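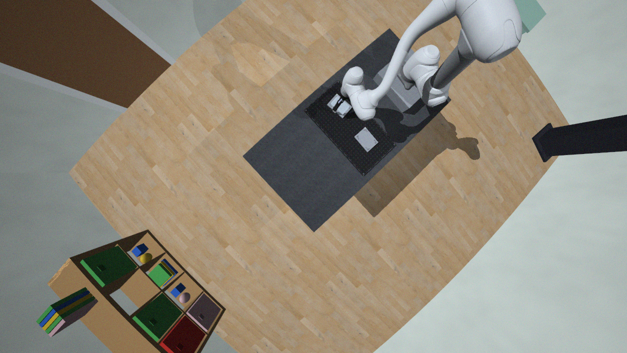
4. Laying the Wivetti click boards

Before you start
- Boxes flat in the room, unopened, for 4 days. Not in the garage.
- Check the subfloor with a long straightedge. Sand high spots, fill low ones with Ruppert leveling mix.
- Open 3 or 4 boxes at once and mix the boards. Shade and grain vary, knots too. Normal.

Step 1. Roll out the Jiveo underlay, printed side up. Butt the seams, don't overlap. Tape.

Step 2. Find the longest wall. Laying straight? Work along it. Laying on the diagonal, snap a chalk line at 45 degrees from the corner and start there. Order extra boards for diagonal, more offcuts.

Step 3. Spacers against every wall. Gap is 14 mm all the way round, pipes and door frames included.

Step 4. First row, tongue side to the wall. Click the short ends together first, check against the line. If it's off now it will be worse by row ten.

Step 5. Second row. Angle the long edge in, press down, tap with the block. Never hit the board itself with the hammer.

Step 6. Keep end joints at least 30 cm apart from row to row. Use the offcut to start the next row if its long enough.

CAUTION: Dust mask and eye protection when cutting. Unplug the saw before changing the blade.

Step 7. Last row usually needs ripping down. Measure at both ends, walls are rarely parallel. Pull bar to close the joint.

Step 8. Take out the spacers. Fit the Ondine trim, nailed to the wall and never to the floor.

Note: A joint that won't close has grit in it nine times out of ten. Lift, brush out, try again. Dont force it.

Note: Heavy furniture back in the next day, felt pads on all the feet. No wet mopping, damp cloth only.

Spare boards: see part no. 93 in the parts list at the back. Keep one unopend box for repairs.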